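Ultari Desk Booking and Shared Workspace System
User Manual, Section 3: Setting Up and Handing Over a Shared Desk

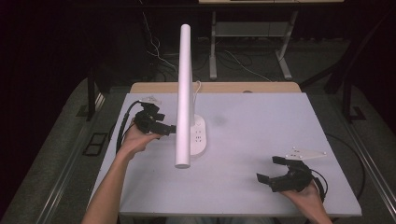 This section applies to all sites that use the Ultari system to allocate shared desks. It is intended for floor coordinators and for members of staff who have been given coordinator rights. Staff who only wish to book a desk should refer to Section 2.

Before starting, the coordinator should have the following to hand:

- the coordinator sign-in for the site
- the current floor plan, with desk numbers marked
- the desk labels supplied by Bosance, unpeeled
- a copy of the Desk Record (Form D), one per desk

3.1 Registering a desk

A desk cannot be booked until it has been registered. Registration is carried out once for each desk and is repeated only when the desk is moved to another floor.

1. Sign in to Ultari and select Floors from the left-hand menu.

2. Choose the floor on which the desk stands. If the floor is not listed, stop and contact the Workplace Office. Coordinators are not able to create floors.

3. Select Add desk. The system proposes the next free number.

4. Check the proposed number against the floor plan. Where the two differ, the floor plan is to be followed and the number typed in by hand.

5. Enter the zone (Quiet, General or Team).

6. Select Save. The desk appears on the plan in grey, which means that it is registered but not yet open for booking.

7. Fix the desk label to the front left corner of the desktop. Wipe the surface with a dry cloth first and press the label down firmly for ten seconds.

Note: Desk numbers at the Yupanqui building run to 194. Numbers higher than this are reserved for meeting tables and will be refused by the system when entered as desks.

Note: A label that has been peeled off cannot be used again. Spare labels should be requested on Form D, box 3.

CAUTION: Do not place a label over a cable opening, a screw cap or a joint in the desktop.

3.2 Recording the equipment at a desk

Each desk has an equipment list, which is shown to staff at the time of booking. The list must match what is present at the desk. Most complaints received by the Workplace Office concern desks where it does not.

1. Open the desk on the floor plan and select Equipment.

2. Tick each item that stays permanently at the desk. The standard items are chair, lamp, monitor, monitor arm, footrest and socket block.

3. For any item not in the standard list, select Other and type a short name. Names should be plain ("document stand") and should not include the maker or model.

4. Enter the asset number of each item valued at more than the local limit. The asset number is a four-digit number beginning at 3000.

5. Select Save. The date of the last check is filled in by the system and cannot be altered.

Personal belongings are not to be entered. Items lent to one member of staff following a workplace assessment are recorded under that person's profile and travel with them between desks. Please see Section 5, Individual Adjustments.

Note: Height-adjustable desks are recorded under Desk type and not under Equipment. If the setting is entered in the wrong place, the desk will not appear when staff search for an adjustable desk.

3.3 Checks before a desk is opened

The following checks are to be completed in person. They may not be carried out from photographs or from an earlier Form D.

1. Confirm that the desk stands level and does not rock when leaned upon.

2. Confirm that there is a clear way to the chair from the nearest aisle.

3. Switch on each electrical item in turn, then switch it off again.

4. Follow each cable from the item to the socket. Cables should not cross an aisle or pass beneath a chair.

5. Look for damage to plugs, sockets and cable covers. Any damaged item is to be unplugged, marked with a red tag and removed from the equipment list the same day.

6. Raise and lower the chair through its full range.

7. Sign and date Form D.

CAUTION: Coordinators must not open, repair or rewire any electrical item, including replacing a fuse. All such work is to be referred to Building Services.

CAUTION: Do not connect one socket block to another. A desk that cannot be supplied from a single block is to remain closed until a further wall socket has been provided.

3.4 Opening a desk for booking

1. Open the desk on the floor plan and select Status.

2. Change the status from Registered to Open.

3. Choose the booking period. Half day and Full day are available at all sites. Week is available only in Team zones.

4. Choose how far ahead the desk may be booked. The usual setting is 2 weeks. A longer period requires the agreement of the department concerned, which should be attached as a file.

5. Select Confirm. The desk turns green on the plan and may be booked at once.

If the desk stays grey after step 5, sign out, sign in again and look at the plan a second time. If it is still grey, the equipment list has probably been left unsaved. Return to 3.2, step 5.

3.5 Releasing a desk that has not been used

A booked desk is held for its occupant until 10.00 for a morning or full-day booking and until 14.00 for an afternoon booking. After that time the system releases it, unless the occupant has checked in.

Coordinators may release a desk earlier at the request of the person who made the booking. The request should be in writing. A telephone call is acceptable if the caller is known to the coordinator and a note of the call is added to the booking.

1. Open the booking and select Release.

2. Choose a reason from the list. "Other" should be used sparingly and always with a note.

3. Select Confirm. A message is sent to the person who made the booking.

A member of staff who has missed 3 bookings in a calendar month receives a reminder. No further action is taken by the coordinator. Questions about reminders should be passed to the line manager.

3.6 Handing over a desk at the end of the day

Staff are asked to leave each desk as they would wish to find it. The coordinator is not expected to tidy desks but should carry out a short walk of the floor at least twice a week.

1. Check that desk surfaces have been cleared of papers, cups and personal items.

2. Place any item left behind in a lost property bag. Write the desk number and the time on the bag.

3. Take the bag to the front desk before leaving the building. Bags are not to be stored on the floor overnight.

4. Papers marked as confidential go in a sealed envelope, handed directly to the Records Office. They are not to be read beyond what is needed to see the marking.

5. Return lamps, monitor arms and chairs to their normal position if they have been moved to another desk.

6. Enter the walk in the Floor Log.

Note: Lost property is kept at the front desk for one month. Food is disposed of the same day.

3.7 Closing a desk

A desk is closed for a short time when cleaning, repair or building work is planned, and permanently when it is to be removed.

1. Check for bookings on the dates affected.

2. Where there are bookings, move each one to a desk of the same type in the same zone. If none is free, contact the person concerned before making any change.

3. Change the status to Closed and enter the end date. For a permanent closure, leave the end date blank.

4. Place a Closed card on the desktop.

5. For a permanent closure, remove the label and return it to the Workplace Office with the completed Form D.

CAUTION: Deleting a desk also deletes its past bookings. These may be needed for fire roll records. Use Closed in every case, and leave deletion to the Workplace Office.

3.8 Changes since the previous edition

The half-day release time for afternoon bookings was formerly 13.30. The Cleten annexe now follows the same procedure as the main building, and the separate instructions for the annexe have been withdrawn. Printed copies should be recycled. The next review of this section is planned for October.

3.9 Further help

Questions about desk registration and labels: Marisol Huanca, Workplace Office.

Questions about sign-in, coordinator rights and the floor plan: Percy Apaza, Systems Support.

Damaged furniture and electrical items should be reported to Building Services through the usual form. Urgent matters affecting safety should be reported by telephone to the front desk, and the desk concerned kept out of use in the meantime.

Print this section | E-mail this section

Last updated: Jul 18, 2022

Contact the Workplace Office | © Ultari | Back to top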